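Tostden Garment Set – README

Contents

1. Scope
2. The table
3. Garments
4. Folding conventions
5. Labels
6. Known problems
7. Layout and use
8. Contact

1. Scope

Tostden is a set of records about sorting and folding everyday laundry on a table. It covers 780 sessions. A session begins with a mixed heap of clean clothes and ends when every item has been folded or the time limit of 33 minutes has passed. The set was put together for people who study how clothing behaves when it is handled: how it creases, what hides what in a heap, and how far a fold drifts from the line it was meant to follow.

It does not cover washing, drying, ironing or hanging. Socks and underwear are left out.

2. The table

All sessions use the same wooden table, set against a pale wall. The surface has a strong grain and a reddish-brown finish. It is not covered. An earlier trial at Skondesitz used a grey felt cover, and the cloth gripped it so well that sleeves could not be straightened without dragging the whole garment. Bare wood lets cloth slide, so a pair of shorts can be turned a quarter turn by pulling one leg.
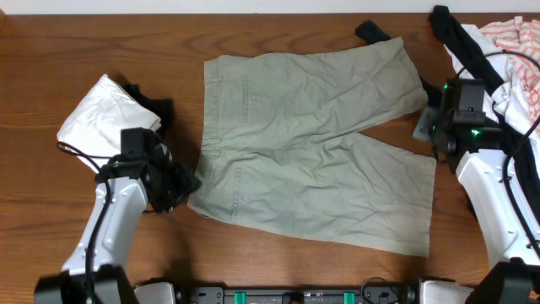 The middle of the table is the working area. Unsorted items go to one side and finished or set-aside items to the other, but the sides are not fixed and may change during a session. Items often end up lying over one another at the border of the working area. Where this happens the record is kept and the overlap is noted in the field "covered".

3. Garments

The garments come from a shared stock and were all worn and washed before use. New clothes were tried and dropped; they hold their shop creases for several washes and fold too easily along them.

Classes used in this release:

– shorts and trousers, woven
– T-shirts and tops, plain
– T-shirts and tops, striped
– long dark garments, any cut
– flat cloths, hemmed
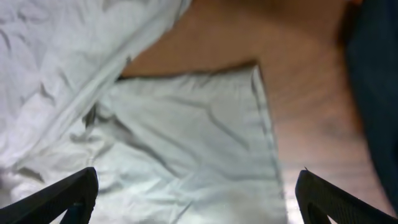 4. Folding conventions

Shorts are laid flat with the front facing up. One leg is brought over the other, the crotch point is tucked in to give a straight side, and the piece is folded once from hem to waistband. Belt loops and pocket flaps are left as they fall. A finished pair should be close to a rectangle, and no edge should be off line by more than 5 cm.

Tops are folded sleeves in, then sides in, then bottom to neck. Flat cloths are halved twice. Long garments are halved lengthwise before anything else is done to them.

Smoothing is allowed at any stage but is labelled as its own action. 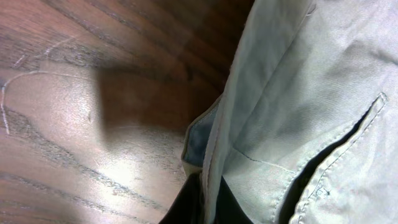 Clifford Lévesque

I wrote the labelling guide and checked the labels for woven garments, so questions about those should come to me. The guide was revised in January. Labels made before then used a single class for trousers and shorts; these have been split by hand, and the old value is kept in the field "class_v1". Khaki, stone and sage are all entered as "light green-beige" because labellers could not agree on them under the room lighting.

5. Labels

Each item has a class, a colour group, a state and a cover value. The state is one of: heap, bunched, spread, part-folded, folded.
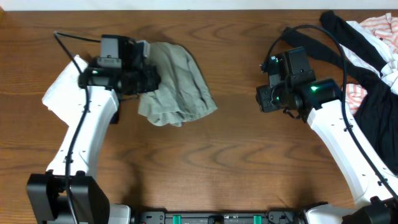

The line between "bunched" and "spread" caused more disagreement than any other. Labellers were told to ask whether the outline of the garment could be traced without guessing. The sage-green cloth lying in a loose, wrinkled heap towards the upper middle of the table is "bunched" by this rule, and the crumpled white one near the left edge is "bunched" as well. A pair of shorts with both legs out and the waistband clear is "spread", however creased it may be. Colour and class do not affect the state.

A second labeller went over 2,000 items. Differences were settled by discussion and the first answer was not kept.

6. Known problems

– White on white. Where two pale cloths overlap, the border between them may be drawn in the wrong place.
– Glare on the varnish hides the grain in places and has at times been outlined as cloth.
– Dark items under other items are under-reported.
– Stripes run in waves over folds. Do not use them to work out the direction of the weave.

7. Layout and use

There is one folder per session, with a plain text index at the top level. The Zikia reader opens the index directly; the older Tsuchiya script needs the "covered" field removed first. Session numbers have gaps where test runs were deleted.

8. Contact

Send corrections to the Tostden list with the session number and item number in the subject line. Label changes are held over to the next release.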